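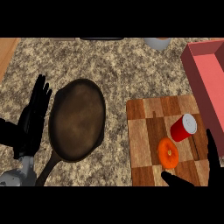 The Ferry to Mandow

Ngọc Cù missed the first ferry because she went back for her mother's letter. She knew the letter by heart, but she did not want to leave it in the flat in Lornel, where the new tenants would come in the morning and put their own things in the drawers.

The man at the ticket window was Châu Chu, who had been at school with her brother. He did not recognise her, or he was polite.

"One way or return?" he asked.

"How much is the return?"

"570."

She had enough for it. She looked at the coins in her hand for a long time, and behind her a woman with two sleeping children began to breathe loudly.

"One way," said Ngọc.

The second ferry was smaller and smelled of diesel and oranges. She sat on the left side, where the wind was less strong. When she was nine, her father always chose this side, and he told her it was the side for people who wanted to arrive. The other side was for people who wanted to look back at the town. She had believed this for many years, and she still felt a little ashamed when she turned her head to see Lornel become grey and then thin.

An old woman sat down next to her and put a bag on her knees.

"You are the daughter of Lâm Lý," the woman said.

"Yes."

"I am Châu Hà. I bought thread from your mother. She gave me too much every time, and I never told her." The woman opened her bag, closed it and opened it again. "She is still in the blue house?"

"She is in the blue house. She wrote that the roof is bad."

"The roof was bad when I was young," said Châu Hà.

They did not talk for a while. The engine changed its voice, as it always did near the rocks, and a boy ran to the rail and was called back. Ngọc took out the letter and read the last line again. It said: Come when the plums are ready, or before, I will not ask why. Her mother had written "before" with a very hard pen, and the paper was nearly broken there.

It was March. The plums would not be ready for months.

"Did you leave somebody?" asked Châu Hà.

"No. Somebody left, and I stayed too long in the same rooms."

The old woman thought about this. Then she took an orange from the bag and began to peel it with her thumb, slowly, in one long piece. She gave half to Ngọc without asking if she wanted it.

On the pier at Mandow there were few people, and all of them had their collars up. Ngọc saw her mother before her mother saw her. She was smaller than in the autumn, and she was wearing the brown coat of Ngọc's father, with the sleeves folded back. She was looking at the wrong side of the boat.

"Mother," Ngọc called - but the ropes were being thrown, and the men were shouting, and she had to call again.

Recent stories
The Clockmaker's Second Wife
Salt for Ledonen
What Nayara Lopes Kept in the Shed
A Room Above the Bakery
Letters Without Stamps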